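Office printer on a shared shelf drops off the network overnight

Pesteo
The printer in our front office loses its network connection every night and does not come back until someone power cycles it. It is on wired Ethernet, gets its address by DHCP, and sleeps after 40 minutes. The lease time on the router is 2 hours. 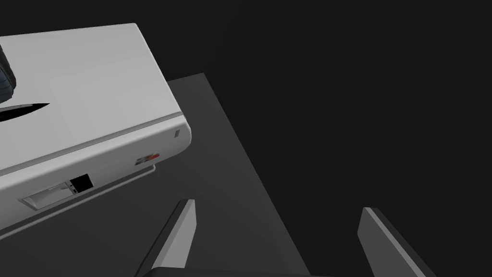 The router log shows the lease expiring while the printer is asleep, then no renewal request. After the power cycle it usually gets a different address, and the Windows machines keep sending jobs to the old one. Firmware is current. I have swapped the cable and the switch port. Is this a sleep problem or a DHCP problem?

Udo
Both, but fix the DHCP side first. Many printers shut down most of the network stack in deep sleep and miss the renewal window. Make a reservation on the router using the MAC address from the printer's configuration page. I use .241 for printers, well outside the dynamic pool. Then edit the port on each workstation:

Printer properties > Ports > Add Port > Standard TCP/IP Port

Enter the reserved address and print a test page. Delete the old port afterward or Windows may pick it again.

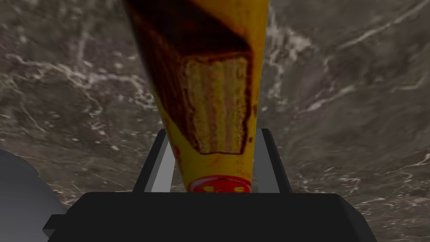

Page last changed: 6 Dec 2019

If it still drops, raise the lease time to a day or more. A short lease makes sense for guest Wi-Fi – it does nothing useful for equipment that never moves.

Tamošiūnaitė
Turn off sleep mode. Worked for me.

Pullus
Turning off sleep works but wastes power, and on some models the setting reverts after a firmware update. Check Energy Efficient Ethernet on the switch before doing that.

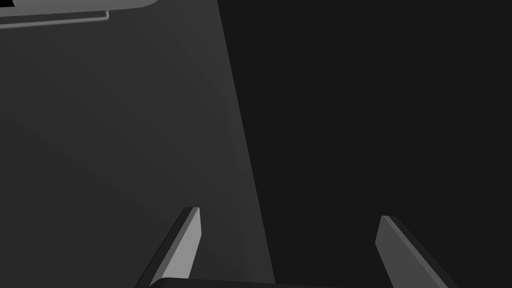

EEE and printer sleep can interact badly. The link drops to a low-power state, the printer negotiates down to 10 Mbps, and the switch fails to bring the port back up. Disable EEE on that one port and leave the rest alone. If the switch is unmanaged, set the printer to 100 Mbps full duplex only if the switch end can be set to match. Otherwise leave it on auto.

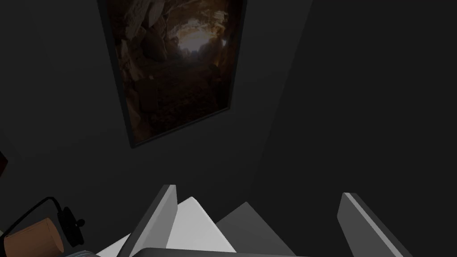
Vilnius, February

Adding results from our own site. With EEE off and a reservation in place, one printer logged 400 jobs with no dropped connection. Sleep mode stayed on. I also cleared "SNMP Status Enabled" on the Windows port, as it was marking the printer offline whenever it slept through a status query.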